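Zwischenbericht an die Stiftung Plernis
Projekt: Offene Schreibwerkstatt Rirnier
Stand: 2025-09-27

Liebe Mitglieder des Förderbeirats,

das erste Halbjahr unserer Schreibwerkstatt liegt hinter uns, und wir möchten Ihnen gern erzählen, wie es uns damit ergangen ist. Bewilligt waren 30 Werkstattabende für Erwachsene, die gern schreiben oder es nach langer Pause wieder versuchen wollen. Angemeldet haben sich 82 Personen, deutlich mehr, als wir uns beim Antrag zu hoffen getraut hatten, und 63 davon kommen bis heute regelmäßig.

Was an den Abenden geschieht

Wir beginnen immer mit einer kurzen Aufwärmübung, meist zu einem einzelnen Wort, und gehen dann in die freie Schreibzeit über. Vorgelesen wird nur, wenn jemand mag. Im Frühjahr waren das wenige, inzwischen müssen wir manchmal auf die Uhr schauen, damit alle noch ihren Bus bekommen! Besonders gefreut hat uns die Reihe mit Briefen an frühere Wohnorte, aus der so viele schöne Texte hervorgegangen sind, dass wir sie kurzerhand um zwei Abende verlängert haben.

Die Gruppe für Menschen, die Deutsch erst als Erwachsene gelernt haben, ist später gestartet als geplant. Die Räume in Skotstead standen uns erst nach den Osterferien zur Verfügung, und bis sich der neue Ort herumgesprochen hatte, verging noch einmal einige Zeit. Mittlerweile läuft sie gut - der Ton ist herzlich, und es wird viel gelacht.

Mittelverwendung

Die Honorare liegen im Plan. Bei den Materialkosten haben wir etwas gespart, weil uns die Druckerei Teixeira das Papier für die Textmappen zum Einkaufspreis überlassen hat. Den Restbetrag würden wir gern, Ihr Einverständnis vorausgesetzt, in den Druck der Anthologie verschieben. Einen entsprechenden Antrag legen wir bei.

Arbeitsplätze und Ausstattung

Die langen Tischreihen haben wir aufgegeben. Geschrieben wird jetzt an kleineren Tischen, auch an runden, und wer lieber mit der Hand schreibt, schlägt einfach sein Heft auf. Für die dunkle Jahreszeit fehlen uns noch 6 Leselampen, die aus dem laufenden Budget bezahlt werden können.

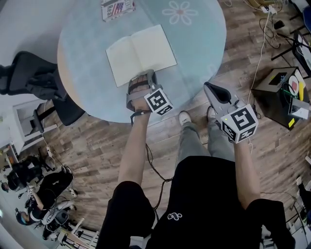
Ausblick

Im Dezember soll die Anthologie erscheinen, mit einer Lesung am Nachmittag und hoffentlich viel Kuchen. Die Textauswahl treffen die Gruppen selbst, das Lektorat hat bereits begonnen. Über Ihren Besuch würden wir uns sehr freuen, die Einladung schicken wir Ihnen rechtzeitig zu.

Mit herzlichem Dank und vielen Grüßen
Ihr Team der Schreibwerkstatt Rirnier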